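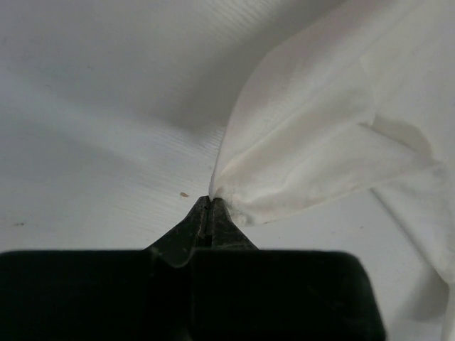 Fistum sells software that predicts when hospital and care home laundries will run short of clean linen. The company has two products, Onsri for forecasting and Nalledden for stock records, and both are now installed at Nallside, a laundry serving 24 care homes. Chanida Thaweesak, who leads the forecasting work, began with the data, and in particular with how little of it there was. "Most sites could tell us what they had bought and what they had thrown away. Between those two points there was nothing," she said. A thin white cloth held by one corner in a gripper is a simple object to look at, but to a stock system it is an item with a purchase date, a wash count and a location, and in her experience the last of these is usually wrong.

Onsri takes three inputs: occupancy, delivery times and the weight of each soiled load. It does not use names or medical records. Thaweesak described the model as deliberately small. "It is a regression with a seasonal term. We tried a larger network and it gave us 2 per cent on the error. It also took a day to retrain, and the laundry manager could not see why it had asked for more sheets on a Tuesday."

The forecast is issued at six in the morning and covers the following three days. Nallside can overrule it, and each change is logged with a reason code. Early on, the most frequent code was "other" – a fault of the form, she said, which offered too few choices. The list has been rewritten twice.

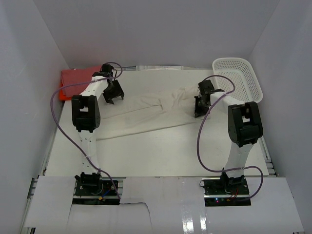 Page 3

Tagging was the larger expense. Each item carries a sewn-in radio tag, read in batches as the cages pass through a doorway. Thaweesak said the first trial used 600 tagged sheets and that the readers missed items packed tightly against metal. "We moved the antennas and slowed the cages down. The slower cages were not popular."

Asked about funding, she said Fistum had raised enough to run the service for two years and was not looking for more at present. The next release of Nalledden will accept records from sites with no tags, using hand counts entered at the end of each shift. She expects the figures to be poorer. "They will be good enough to order from. I would not use them to write off stock."

Blankets and towels will be added in January, starting with the homes that already send their sheets to Nallside.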